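Skumance Boards > House and Home > Storage and Clutter
Thread: Do lidded boxes in the loft do more harm than good?

dormouse_lane
We moved in June and I am still living out of boxes like a man on the run. My other half wants to put the lot in the loft in big lidded tubs. I say anything that goes up there under a lid is never seen again by human eyes. Who is right? Please bear in mind I have already said out loud that it's me.

gravyboat471
Your other half. Loft dust gets into everything. I left a suitcase of jumpers up there without a cover and they came down the colour of a pavement.

tealeaf
Open ones for me. If I can see the thing, I might use the thing. With a lid on I'll just buy another. We own 2 fondue sets for this reason and have never made fondue.

pondweed
Depends what you're storing. Paper and cloth want a lid. Tent poles don't care.

Sosa_Steve_no_relation
Lids crack. I bought the Erance tubs for the last house and every single lid split at the corner by the first winter. The bottoms are still going strong. I have a very nice set of bottoms.

gravyboat471
You stood on them to reach the hatch, didn't you.

Sosa_Steve_no_relation
I may have stood on one.

moth_and_rust
White plastic, thick sides, stepped rim, no lid. I won't be argued with.
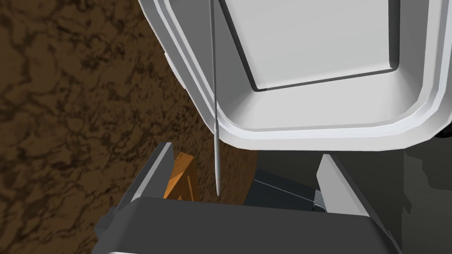
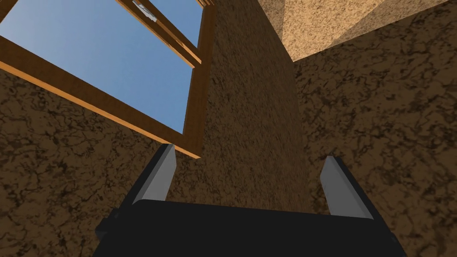
Whatever you buy, measure the loft hatch first. I didn't, and spent an afternoon on a ladder introducing a large square object to a small square hole. My neighbour came out to watch and brought a chair.

dormouse_lane
Hatch is 400 mm across on the short side. Is that bad?

moth_and_rust
It's not good. You're looking at small tubs or a saw.

pondweed
Please don't saw anything until you've found out what's holding the roof up.

tealeaf
Can I ask what's in these boxes? If you haven't opened them since June you could try not owning them.

dormouse_lane
Cables, mostly. And a bread maker.

tealeaf
Right. So the tip.

gravyboat471
Strongly disagree, the week you throw out a cable is the week you need it. I've kept a printer lead since my first flat and I don't even have a printer.

tealeaf
You're not helping your side there.

Sosa_Steve_no_relation
Plurel do a long narrow tub that would go through a 400 hatch end first. Lids are rubbish but you know my views.

dormouse_lane
Showed all this to my other half, who has read it and ordered the Plurel ones with lids. I've been told I can have one without, for the bread maker.

pondweed
Put a label on the end, not the top. You'll be stacking them.

gravyboat471
And don't stand on them.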